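Unit 4 handout: Bowls, nesting, and the lie of the matching set
Household Objects, Prondwood Evening College
Tutor: Tuấn Đào

Bring this sheet back next session. I have 44 of them and the copier has views about making more.

## Where we got to

Last time we did plates, which stack because they have no choice. Bowls are harder. A bowl has an inside, and sooner or later somebody wants to store another bowl in it. Most of what goes wrong in a kitchen cupboard starts there.

Terms you should already have:

- **Stacking**: same-size pieces piled up, each sitting partly inside the one below. The pile grows by a bit each time.
- **Nesting**: pieces of different sizes, each disappearing into the next. The pile barely grows at all if the set is well made.
- **Jamming**: what you get when you nest two bowls that were never introduced. See the Drinham mixing bowls, which three of you tried to separate and one of you succeeded.

## Wall angle and the rim

A bowl with steep walls holds more for the shelf space it takes. It also grips its neighbor like a cork. Shallow walls let go easily and spill soup. Every bowl you own is a compromise between those two, usually made by someone who was thinking about the price.

The rim does more work than people give it credit for. A rolled rim gives your fingers something to find. It also stops the next bowl from dropping all the way down, and the little gap that's left lets air in. No air, no separation (you may remember the noise).

Work this one through before next session. The Mostham deep bowl holds 570 ml to the brim and 400 ml to the line where a reasonable person stops. The catalog calls it a 500 ml bowl. Write two or three sentences on who is being served by that number.

## Color as a filing system

Plastic took color coding away from the professionals and gave it to everybody. In a working kitchen, color can mean something: this one for raw, that one for cooked. At home it mostly means "the blue one," said loudly from another room.

This is still useful. We asked the class to fetch "the medium bowl" from the Đặng box and got four different bowls and an argument. We then asked for "the green one" and got the green one. Size words depend on what else is on the table – color words mostly don't, until you own two blues.

Which brings us to the spread-out set. When bowls are nested you see one bowl and a few edges. Put them out on a cloth and you can judge the range: whether the sizes step evenly, whether two are close enough to be rivals, whether the base is plain or ringed. 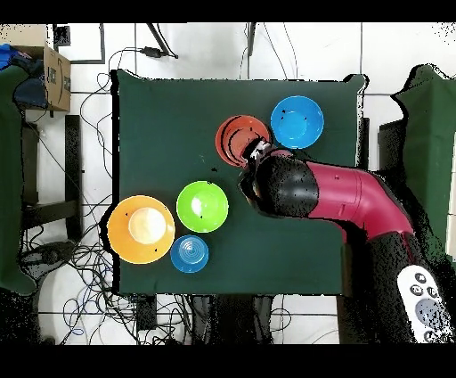 *Fig. 4.1. Five plastic bowls on a green cloth. Orange-yellow is the largest; note the ridged rings in the base of the small light-blue one.*

Use Fig. 4.1 for the exercise below. Two of the bowls are blue, so "the blue one" is no longer an acceptable answer.

## Exercise

1. Give each bowl a name that a tired person could act on without looking up.
2. Suggest a nesting order. Mark any pair you aren't sure about and say what you would want to measure.
3. The red-orange and bright blue bowls are side by side. Explain why guessing at size is riskier when one bowl is tilted.
4. Choose one bowl to give away. Defend the choice in a paragraph. "I don't like orange" will be marked, but not highly.

## For next time

Bring one bowl from home, ideally one whose siblings are missing. We'll start lids in the second hour, so please eat beforehand and come in a forgiving mood.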